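The drawer of unknown leads

Every household has one, and ours had grown into two. Magdolna Bakos, who sorts other people's cables for a living under the name Sultine, charges 50 pounds for an afternoon and brings her own bins.
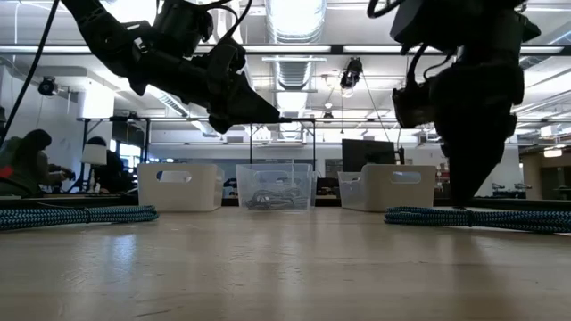
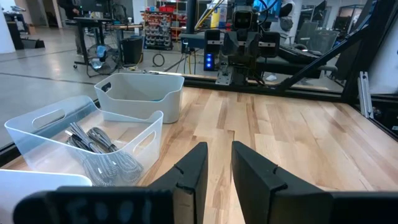
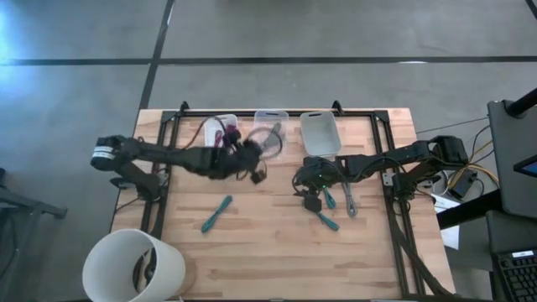
Cables and plastic bins on the sorting table.

Her method is disappointingly plain. Empty everything on to a large table, put like with like, and resist the urge to hold up a connector and reminisce. She prefers a clear bin for the leads you use, so you can see the tangle before you put your hand in it. White bins are for whatever you'd sooner not look at.

Bakos once took 300 leads out of a dentist's loft. The owner kept 28, then rang in October to ask for one back.

Braided cables, she says, are the easy clients. They're thick enough to coil without sulking and pretty enough that people put them away. Thin wires are another matter. They breed in the dark and come out holding on to one another like children on a school trip.

I asked what to do with a lead that fits nothing in the house. "Label it with today's date," she said. "If you find it again and you've forgotten writing the label, it goes."

I went home and wrote 2019-01-17 on eleven of them. One turned out to belong to the kettle. The other ten are in a shoebox on top of the wardrobe, and I've told my wife it's a system.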